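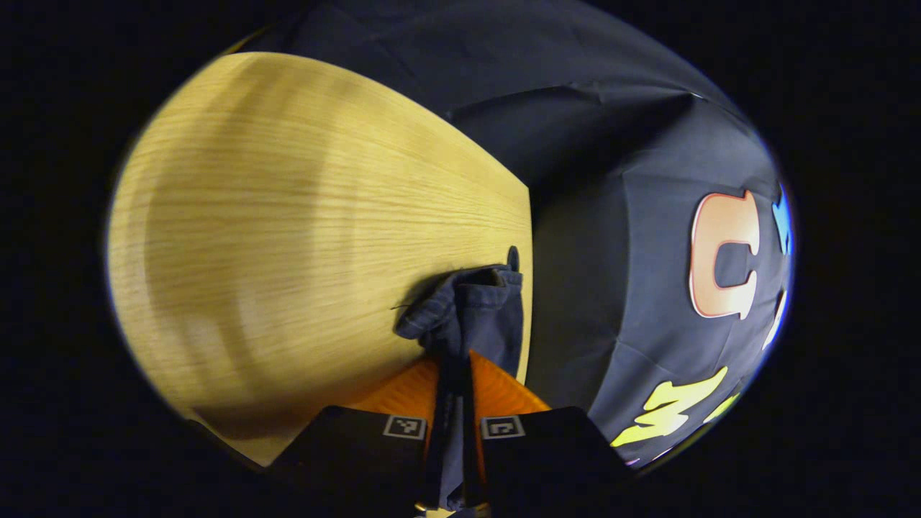
2020년 2월 23일

장비 예산 초안 잡기. 4월 신청 마감 전에 한 번은 제대로 숫자를 적어 두고 싶어서, 머릿속에 있는 것부터 다 쏟아 놓는다. 순서는 엉망이니 나중에 Demyd가 표로 옮길 때 알아서 정리해 주기를.

먼저 결론 비슷한 것부터. 손에 쥐고 쓰는 그리퍼를 한 조 더 늘리고 싶다! 지금 방식이 천 다루기에는 정말 잘 맞는다. 핑거에 마커가 붙어 있으니 벌어진 폭을 영상에서 바로 뽑을 수 있고, 팔을 세팅하고 캘리브레이션하느라 오전을 다 날리는 일도 없다. 책상 하나와 옷 한 벌이면 시작할 수 있다. 지난주에 계산해 보니 작업자 한 사람이 하루에 쓸 만한 에피소드를 약 700개까지 모을 수 있겠다는 숫자가 나왔는데, 여기에는 쉬는 시간과 메모리카드 비우는 시간이 들어 있지 않다. 그래도 기분 좋은 숫자다.

그리퍼 본체

견적은 Vustus와 Bayram 두 군데에서 받았다. Vustus 쪽은 완제품이고 조립과 마커 부착까지 끝내서 보내 준다. Bayram은 부품 키트라서 단가가 훨씬 낮은 대신 출력물 마감과 레일 조정을 우리가 해야 한다. 나는 Bayram으로 기울어 있다. 우리 공방에 프린터가 있고, 어차피 핑거는 계속 바꿔 끼우게 된다. 단, 키트를 사면 예비 핑거를 넉넉히 넣을 것. 본체 수만 세고 예비를 빼먹으면 한 짝이 갈라지는 순간 그 조 전체가 선다.

핑거 재질은 아직 고민 중. 핑거 사이의 주름 잡힌 부분이 얇은 천을 집을 때 감싸듯 눌려서 참 예쁘게 작동하는데, 두껍게 뭉친 옷감에서는 끝이 벌어지는 느낌이 있다. 같은 금형, 같은 필라멘트로 경도만 바꿔서 출력해 보고 결정하자. 필라멘트는 소모품 항목으로 올리면 된다(본체에 묶으면 승인 절차가 길어진다).

렌즈와 카메라

어안은 그대로 간다. 집는 지점과 주변 천이 한 화면에 같이 들어온다는 게 이렇게 편할 줄 몰랐다. 옷은 잡은 곳만 봐서는 다음에 어디로 흘러갈지 모르니까, 넓게 보는 쪽에 돈을 쓰는 게 맞다. 대신 가장자리 왜곡이 심해서 프린트 글자 같은 것이 휘어 보인다. 학습에는 큰 문제가 없을 것 같지만 라벨링하는 사람이 헷갈릴 수 있으니, 보정한 뷰를 하나 더 만들어 주는 스크립트가 필요하다. 이건 돈이 안 든다. 내 시간이 들 뿐.

카메라는 본체 수보다 하나 더. 배터리는 카메라 한 대당 3개씩. 충전 중, 사용 중, 대기. 이 비율은 양보하지 말자. 작년에 배터리를 아꼈다가 작업자가 충전기 앞에 서서 기다리던 날이 너무 많았다.

저장 장치

매번 과소평가하는 항목. 원본을 전부 남길지, 실패한 에피소드는 저해상도로 줄일지 먼저 정해야 용량이 나온다. 나는 원본 전부 보관 쪽이다. 실패 장면이 나중에 제일 재미있는 데이터가 되곤 했다. Demyd는 반대 의견이고, 그쪽 논리도 일리가 있다. 용량 계산을 두 가지 안으로 나눠서 신청서에 붙이고 위에서 고르게 하는 것도 방법이다. 디스크는 Wikum에서 사면 배송이 빠르다. 다만 세금계산서 양식이 늘 말썽이니 미리 전화할 것.

옷과 작업대

의류 구입비를 처음으로 정식 항목에 넣어 본다. 지금까지는 각자 집에서 가져온 옷을 섞어 썼는데 이제 한계다. 지금 목록에 필요한 옷이 76벌이고, 구성은 이렇게 생각하고 있다.
무지 면 티셔츠, 밝은색과 어두운색 골고루
큼직한 글자나 그림이 프린트된 옷(앞뒤 구분 학습에 꼭 필요)
단추나 지퍼가 달린 것
수건, 얇은 담요 같은 단순한 사각형 천

어두운 남색이나 검정 계열은 일부러 많이 넣고 싶다. 검은 핑거가 어두운 천 위에 올라가면 경계가 흐려져서 어렵고, 바로 그래서 데이터가 있어야 한다. 실밥이 나온 헌 옷도 버리지 말고 따로 모을 것. 중고로 사면 종류가 다양해지고 값도 싸다. 세탁비는 잊지 말고 월 단위로.

작업대는 새로 살 필요 없음. 나무 상판이 색이 밝아서 대비가 잘 나온다. 다만 상판 모서리에 천이 걸쳐져 늘어지는 상황은 평평하게 펼쳐진 상황과 아주 다른 문제라서, 높이가 다른 테이블을 하나쯤 빌려 와 섞으면 좋겠다. 조명은 확산판 달린 스탠드 2개. 그림자가 지는 쪽도 데이터로는 가치가 있으니 너무 고르게 만들지는 말자.

팔은 언제?

다들 물어볼 테니 적어 둔다. 이번 신청에는 로봇팔을 넣지 않는다. Wondby에서 양팔 데모 장비를 단기 대여해 준다고 하니, 데이터를 먼저 모으고 대여 기간에 몰아서 검증하는 일정이 훨씬 낫다. 살 돈으로 그리퍼와 카메라를 늘리면 데이터가 몇 배로 쌓인다. 대여할 때 확인할 것: 손목 플랜지 규격, 우리 핑거를 그대로 달 수 있는지, 카메라 위치가 손에 쥐는 쪽과 얼마나 어긋나는지. 마지막 것이 제일 중요하다. 시점이 달라지면 모아 둔 것이 얼마나 통할지 장담할 수 없다. 브래킷 출력비도 작게 한 줄 넣자.

인건비 메모

작업자 교육을 반나절로 잡았는데 하루로 늘려야 할 것 같다. 옷 집는 동작 자체는 금방 익숙해지지만 마커를 가리지 않게 잡는 습관이 붙는 데 시간이 걸린다. 천이 꼬여서 핑거 앞으로 올라오면 쉽게 가려진다. 손목 피로도 고려해서 교대 간격을 짧게. 무게를 덜 방법이 있는지는 Bayram에 물어보기로 했다.

할 일
Bayram에 예비 핑거 포함 견적 다시 요청 (나)
저장 용량 계산, 원본 보관안과 축소안 (Demyd Onyshchenko)
Wondby 대여 가능 기간과 보험 조건 문의 (나)
의류 목록에 사이즈와 소재 칸 추가 (Demyd)
스탠드 조명은 옆 방에 남는 게 있는지부터 확인

여백에 하나 더. 마커 인쇄를 무광지로 바꾸는 비용은 거의 공짜 수준이니 신청 기다리지 말고 내일 바로 해 보자. 반사 때문에 인식이 끊기는 프레임이 얼마나 줄어드는지 벌써 궁금하다!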